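10th November

Cup of tea in hand, feet up, Olga gone home. She stayed three hours and we argued the whole time about whether a machine could do my housework, and I've still got things to say so they're going in here!

Olga reckons it's two years off. I said she should try tidying my windowsill first. The plant on there has leaves going every which way, there's a cup beside it, and the water bottle is that thin crinkly plastic that caves in if you look at it wrong. I grab it without thinking. A machine has to work out how hard to squeeze, and where the thing even is when it's see-through with the window behind it.
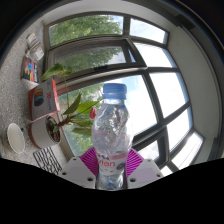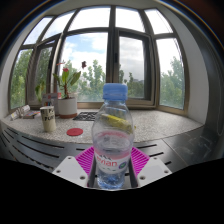
The Evian bottle by the window, plant and all

She does have a point about the gripping - that part looks pretty good now, soft ridged pads and everything. But holding a bottle isn't cleaning up. Does it go in the recycling? Is somebody still drinking it? Conceição would leave hers half full for a week and then be cross if you tipped it out.

And who's going to water the plant? I wouldn't trust one with that red flower. I'd pay 1,000 dollars tomorrow for something that wiped the sill and put everything back in its spot, though, and I told Olga so. She wrote it down, the cheeky thing.

Must ring Conceição about the curtains.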